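Ebony Grimshaw has wrapped gifts for other people since March, in the back of her sister's stationery shop in Zirnbridge. I asked for one hour of her time and she gave me almost the whole afternoon of Friday, September 30, 2022.

She began with paper. "Everybody buys the thick, shiny one," she told me. "But I like a soft colour. Lavender is my favourite, it suits a grandmother and it suits a boy of 20."

She pays 70 cents a sheet and uses one for a small present. When the paper is thin it creases very easily, so she does not fight with it.

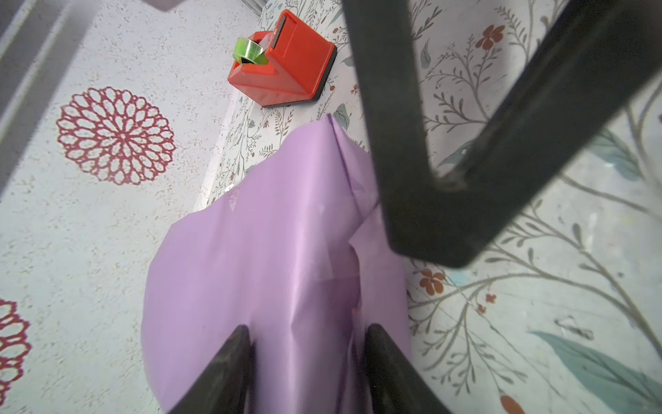
Should you smooth out tissue paper before wrapping?

"I press it with a dry iron on the lowest heat, under a tea towel," she said. "Only for a few seconds. If it is for stuffing in a bag, I leave it crumpled."

Then we spoke about the working surface. She prefers a cloth to a bare table. The parcel slides less on it, and the corners of a box are not so hard on the wood. Her own cloths are all floral, a habit from her mother.
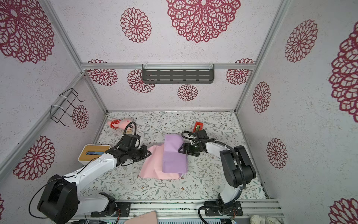 The cloth must be pulled flat each morning, she continued, and shaken outside at the end of the day. Little ends of tape stick to it and later they appear on somebody's birthday present.

I wanted to know which shapes are difficult. Soft toys, she answered at once. She puts them in a box if the customer agrees. A block with straight sides is the easiest thing, and she gives it to every beginner.

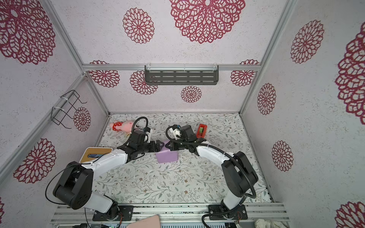

Lavender block on the floral cloth, with a pink plush toy behind.

Her first pupil was Warrick Donnelly, a retired bus driver, who now helps on Saturdays. "He folded the ends 25 times before he was satisfied," she said. "I would have stopped at three."

About tape she is strict. She keeps a heavy dispenser within reach and cuts short pieces.

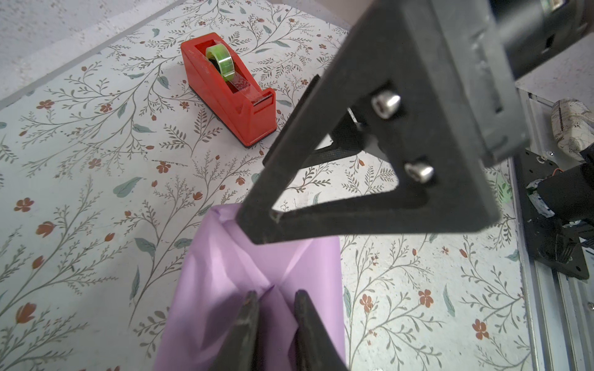
For the ends, she folds both sides in first, then brings the top down and the bottom up, and holds everything with one finger while the other hand goes for the tape. "My customers look at the ribbon," she said. "I look at the ends."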